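4.2 Where the plates live

I should say at the start of this section that I had no great interest in plates when we began. The Hunow households were chosen for their cupboards, and I'd planned to write mostly about shelves and hooks. But when I sat down with the diaries in March, plate storage was what people had gone on about, page after page, so plates it is!

We had 51 diaries in the end. The question put to everyone was a dull one – where do your plates go once they're clean, and why there? Most people stack them flat in a cupboard, as I do at home, and most grumble about it. The plate you want is at the bottom, the big ones sit under the small ones, and somebody has to lift the lot. A smaller group keep at least one plate standing up, either in a rack by the sink or in a wire stand out on a shelf or table (Figure 7).

What I liked about the stands was how little there is to them. Bent wire, a few loops to lean against, and the plate does the rest by its own weight. You can get hold of the rim straight away, which came up again and again in the diaries, and you can see which plate you've got before you pick it up.

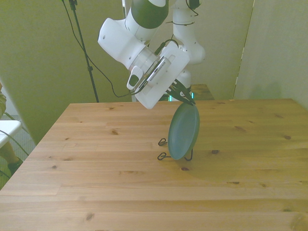
Figure 7. Dark teal-green plate upright in a black wire stand, pine table.

Guido Mazza wrote back on the draft of this section that I was being far too kind to stands, and that in his kitchen a plate on show is a plate gathering dust, so it gets washed twice for every dinner it serves. He has a point, and 4 of the diaries say much the same thing in ruder words. One keeper of a Rønning rack had given up and put hers in the loft with the fondue set.

Still, I don't think dust settles the matter. The people who stood their plates up tended to be talking about one favourite (a wedding present, or the last of a set), and they didn't mind giving it a wipe. Several used it daily. The everyday white ones stayed in the cupboard in a pile, and so the two habits lived quite happily side by side in the same kitchen, which our coding sheet wasn't built for. I had to add a "both" column by hand and go back through the lot.

Getting the plate back in is the other side of it. With a pile you just put it on top – no thought needed. With a stand you have to find the gap with the bottom edge, and 5 diaries mention chips on the rim or foot from getting this wrong late at night. I'd have liked to ask more about that, but the Handent follow-up visits were already fixed by then and only covered drawers. Bowls and lids are dealt with in 4.3.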